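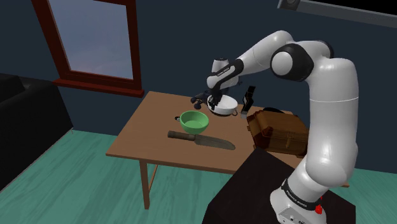
Okay, if you've had a blank spot over your couch since forever, I have news! Morenike Fashola just put up a new set of prints, and I've been scrolling through them all morning with my coffee going cold.

The series is called Mellell, and it's all old monster movies done in cut paper and ink. There are 17 pieces, every one of them built from layers of torn tissue that she scans and prints big. My favorite is the swamp creature, who looks kind of lonely and kind of ready to bite you (I relate). Satish Prajapati, who runs the Plirside shop with her, told me the werewolf took the longest, mostly on account of the fur.
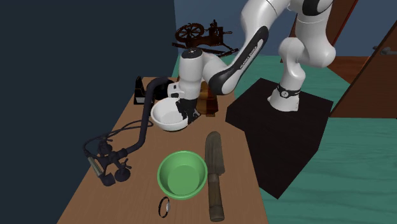
Prints are $59 each, unframed, and the run stops at 300 copies per design. Plirside starts shipping in November, so you might get one up before the holidays if you order soon. The originals are going on the wall at Korkham too, with an opening this Friday at 6. I'm planning to drag my friend Abhishek along, he still owes me for the puppet show.

I haven't picked one yet. The mummy has this gorgeous faded pink behind it, but my hallway is green and I don't know if I'm that brave. Which monster would you hang up at your place?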